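Print this page | E-mail this page

May 29, 2026
Prepared by Orvokki Heiskanen, Lahtinen Centre for Hospitality Training

Unit 12: Clearing Soiled Paper from Table Surfaces

These notes accompany the second practical session and should be read before attendance. Students are expected to know the order of work and to apply it without prompting during assessment. The unit is marked out of 14, of which 2 marks are reserved for the condition of the surface after clearing.

1. Scope

The unit concerns used tissues and paper napkins left on or against wooden furniture. Crockery, glassware and food waste are covered in Unit 11. Cloth napkins are laundered and are not dealt with here.

2. Lifting the paper

A crumpled tissue is to be gathered from its lower end and held closed. Thin tissue tears readily when pulled from one corner, and fragments left in the grain are difficult to remove once the table has been wiped. Where the sheet is awkwardly placed, it may be pinched from both sides.

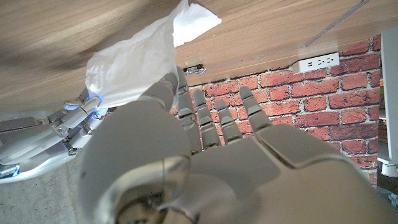

Paper that is stuck to the wood should never be scraped with a blade or a fingernail. Lay a damp cloth over it for a short time, then lift from the edge. Disposable gloves are worn throughout and are changed before any clean item is handled.

3. Wood surfaces

Wood marks easily, and the colour of an oiled finish may change where moisture is left standing. The following points apply to all tables in the Iswood dining room:

Wipe along the grain, using a cloth that has been well wrung out.
Attend to seams and panel edges, where lint collects.
Check the underside of the table as well as the top.
Dry the surface before the next setting is laid.

Scuffs and loose fittings are to be entered in the maintenance book - students should not attempt repairs themselves.
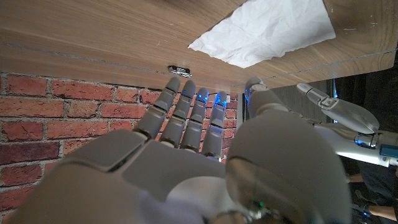
4. Disposal

Used napkins are placed directly in the lined bin and are not carried in an apron pocket or stacked on a tray with clean items. Hands are washed after gloves are removed. Tables standing beside brickwork require additional care, as small pieces of paper may catch on rough mortar and should be picked off by hand before the floor is swept.

5. Preparation for assessment

Each student will clear and reset one table. Questions on the marking scheme may be directed to Pankaj Vishwakarma at the Skirkov campus office. The February edition of these notes is withdrawn and should be discarded.

This site uses cookies to improve your visit. Accept | Manage preferences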